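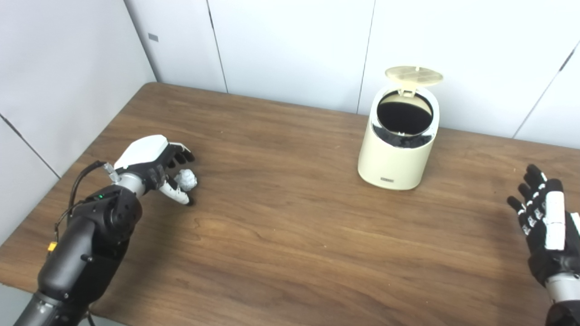
How to run the paper-in-the-bin demo at an open day

We ran this one at the Gultness open day in April and it was easily the favourite of the afternoon! A two-handed robot, a ball of scrap paper and a little flip-top bin, and grown-ups will queue for it as happily as the kids do. Sunil Roy set up the first version and I've been fiddling with it ever since, so these are the steps as we do them now.

1. Put the table against a plain wall. Ours goes into a corner with white panels behind, and people watching from the front can follow both hands easily.

2. Set the bin a bit right of centre, with its lid open and leaning back against the wall. Use a dark liner so the white paper shows up well.

3. Clear everything else off the wood between the bin and the left hand.

4. Let a visitor crumple the paper. Make it a proper tight ball (loose ones open up in the fingers). Have 20 sheets ready, and more if a school group is booked.

5. Place the ball in the left hand, between the thumb and the curled fingers, and step back behind the tape.

6. Keep the right hand up and out of the way, palm in. Visitors love that bit – it looks like it's about to wave.

7. Start slowly. Run the arm at your lowest speed for the first few goes and talk people through each movement: across, over the bin, open the fingers.

If the ball misses, leave it where it lands for a moment and ask the crowd what they'd change. We got some terrific answers from the Plondard kids, including one about moving the bin that we ended up using.

Allow 8 minutes per group, plus time for questions about the fingers. There will be loads!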